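Relturik Demonstration Cells
Pre-Session Safety and Inspection Checklist, Two-Arm Teaching Station
Form revision 14
Date of inspection: Friday, September 11, 2026
Inspector: Keegan Leclerc
Second reader: Rostislav Krajčí
Site: Nendorura, teaching hall, Cell 12
Task on file: push-button and enclosure assembly, shown by remote control

Scope

Complete this form before the first demonstration of the day and again after any change of gripper, cable routing, table covering or control software. It covers the cell in both teaching modes: remote control from the leader station, and hand guiding with the operator's hands on the arm. Electrical cabinet checks are on a separate form and are not repeated here.

Mark each item OK, OK with comment, Open, or N/A. An item marked Open in Sections 1 to 3 stops the session. An item marked Open in Sections 4 to 6 may be carried for the day if the second reader initials it. Comments should state what was found and what was done. "Fine" is not a comment.

Section 1. Stops and enabling devices

1.1 Emergency stop at leader station latches and drops both arms to a protective state.
OK. Tested from standstill and at teaching speed.

1.2 Emergency stop on cell side latches and has the same effect.
OK.

1.3 Releasing an emergency stop does not restart motion.
OK. Reset requires the key and a separate enable at the leader station.

1.4 Foot enable: releasing the pedal halts both follower arms.
OK with comment. Pedal travel is longer than on Cell 14. Operators who move between the two cells tend to half-press it, and the arms hold instead of following. Not a hazard, but it has been logged as a software fault twice in error. Put it in the operator briefing.

1.5 Three-position switch for hand guiding: motion only in the middle position.
OK. Checked on both arms. Full squeeze stops the arm.

Section 2. Speed, force and workspace limits

2.1 Speed limit in remote mode set to 200 mm/s at the gripper.
OK. Value read from the active safety configuration, not from the operator screen.

2.2 Safety configuration checksum matches the posted value.
OK. Posted card was from June and has been replaced. The value itself had not changed.

2.3 Contact stop works on both arms.
OK with comment. Tested with the foam block against each wrist. The arm at the right of the cell, as seen on the overhead view, took a second push to trip. Repeated five times with no further miss. Retest at midday and record below.

2.4 Table plane limit active.
OK. Both grippers stop above the table covering when driven straight down.

2.5 Arm-to-arm clearance zone active.
OK. When both grippers close on the same part, the second arm slows and then holds. Operators dislike this for handovers. The limit stays where it is. A request to reduce it goes to Krajčí in writing with a reason and a list of the tasks affected.

Section 3. Start-up alignment

3.1 Leader and follower joints aligned before engagement.
OK. Software refused engagement with a deliberate mismatch at the elbow.

3.2 Follower does not jump on engagement.
OK.

3.3 Left and right mapping confirmed with a single-arm movement.
OK with comment. The overhead view faces the robot, so the robot's right arm is on the left side of the screen. The labels on the leader station use the robot's own left and right. Two trainees moved the wrong arm in their first session last month. Have each operator move one arm, state its name aloud, then move the other. All entries in Section 4 use the robot's left and right.

3.4 Gripper opening direction matches the leader trigger.
OK.

Section 4. Arms, grippers and cables

4.1 Base indicators show ready state on both arms.
OK. Green on both.

4.2 Gripper fingers tight, straight and free of adhesive residue.
OK with comment. Residue wiped from the right gripper with alcohol. Left gripper clean.

4.3 Cables at wrist and gripper secured, with enough slack for full wrist rotation and no loop that can catch a part or the other arm.
Open. Carried for the day, initialed R.K. See comment after the view of the table.

4.4 No unconnected plugs or bare conductors within reach of either gripper.
Open. Carried for the day, initialed R.K. See same comment.
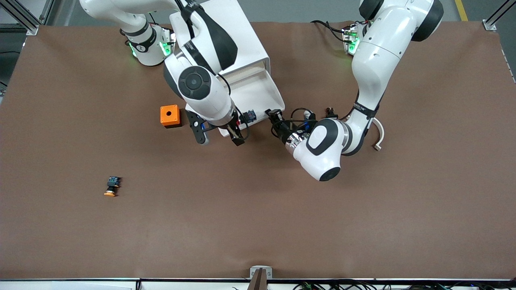 Items 4.3 and 4.4. Overhead view, Cell 12. Left arm is on the right of the view; note cables at the gripper and the black plug with red wires above the wrist.

Comment to 4.3. The thin black and blue cables at the left gripper are tangled around it. The right arm also has thin black loops near its wrist and gripper, but these are tidier and cleared the white box in every test pose. On the left arm the cables can come between the gripper and the part when the wrist turns inward. That has two effects. The first is mechanical: a snagged cable pulls on its connector. The second concerns the recording. An operator who sees a cable coming will steer around it, and the detour is stored as part of the task. A policy trained on those episodes will copy the detour after the cable has been fixed.

Action: re-route along the last link with hook-and-loop ties, no adhesive tape. Until that is done, left wrist rotation is limited in software to half its normal range. Operators are to release the pedal if a cable touches a part and mark the episode as rejected.

Comment to 4.4. The plug has to be traced, then either connected or capped and tied back. Do not pull on the red wires to find the other end. If it cannot be traced before the session, tie it back outside the working area and hang a tag on it with the date and initials.

4.5 Cables across the rear of the table do not cross the path of either elbow.
OK with comment. Full sweep done at low speed. Clearance is acceptable. Do not add to this run without repeating the sweep.

4.6 Front rail and clamped bracket tight, cable bundle along the rail lying flat.
OK. Bracket checked by hand. Bundle does not project over the working area.

4.7 Mounting bolts on arm bases, paint marks aligned.
OK.

Section 5. Table and task parts

5.1 Paper covering flat, without tears or lifted edges in the working area.
OK. Replace at the end of the week or after any tear longer than a finger. A gripper finger that gets under a lifted edge will take the whole sheet with it.

5.2 Only the parts for the current task on the table.
OK. White open box, orange button enclosure and push-button switch belong to the task, as does the small component with the blue body. No hand tools on the table.

5.3 Parts undamaged.
OK with comment. Enclosure rim and switch cap inspected off the table and returned. Check the hole in the enclosure for burrs, as these make the switch stick on insertion and tempt the operator to press harder than the task needs.

5.4 Start positions varied between episodes as the task sheet requires.
OK with comment. The switch may start lying on its side. That is a permitted start and must not be corrected by hand once the arms are enabled. If a part rolls out of reach, release the pedal, press the cell stop, move the part, reset. Reaching in on the pedal alone is not permitted, however short the reach.

5.5 Small parts on the edge of the box are stable.
OK with comment. The component resting on the corner of the white box is easily knocked by a gripper on the way in. A dropped part is not a safety matter, but the episode is to be marked as failed and kept. Do not delete it.

Section 6. Recording and operator

6.1 Recording indicator visible from the leader seat.
OK.

6.2 Episode counter matches the last entry in the log.
OK. Counter 1,322, log 1,322.

6.3 Joint and video time stamps agree.
OK. Clap test done with the Fidix sync tool.

6.4 Operator briefed, hair and sleeves secured, lanyards removed.
OK.

6.5 Operator break schedule posted at the leader station.
Open. Sheet missing. Carried for the day, initialed R.K. Tired operators produce short jerky corrections near the grasp, and these are hard to filter out later. Leclerc to print and post.

6.6 Hand guiding only: second person present at the cell stop.
N/A. Remote control only today. If the plan changes, repeat Section 1 and complete this item before anyone touches an arm.

Midday retest, item 2.3

Left arm, foam block, ten pushes, all tripped on first contact. The earlier miss could not be reproduced. Keep the item on watch for the next inspection and use the same block. The softer one from the Baláž kit gives different results and should not be used here.

Open items carried forward

4.3 Left gripper cables. Owner: Leclerc. Re-route before next session, then repeat the sweep in 4.5 and remove the wrist limit.
4.4 Plug with red wires. Owner: Leclerc. Trace, then connect or cap.
6.5 Break schedule. Owner: Leclerc. Post today.

Second reader's note: released for remote demonstration with the wrist limit in place. Not released for hand guiding until 4.3 and 4.4 are closed. Episodes recorded under the wrist limit are to carry the tag "limited wrist, left" so that they can be left out of training if needed. R. Krajčí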